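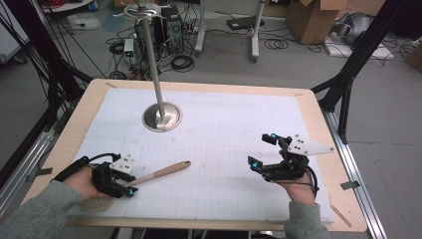
Posted Tuesday, January 14, 2020
By Umut Tokgöz

Print this article | E-mail this article

I'd barely sat down at Jolldale when Katsuhiko Kawaguchi started telling me about the pinch. He runs the hand-held gripper work there, and back in November one of the right-hand units closed on a colleague's thumb and stayed closed.

"It wasn't a bad injury, more of a bruise," he told me. "But she couldn't open it, and that scared all of us!"

The finger joint had jammed, and the release was on the side she couldn't reach (her other hand was strapped into the left gripper, of course). It took 17 seconds to get her out. I said that didn't sound long. He made me sit quietly for 17 seconds, and okay, it's long.

They'd logged 171 sessions by then, mostly kitchen utensils and hanging things on a rack, with only sticky joints to complain about. Kawaguchi blames a worn pin, and also himself. "People wrote 'stiff' in the notes and I read it as a comfort problem," he said.

Now each gripper has a strap you can pull loose with your teeth – yes, he showed me – and the pins get swapped every 10 sessions. He still wants a second person standing by whenever both hands are strapped in.

We use cookies to improve your visit. Accept | Settings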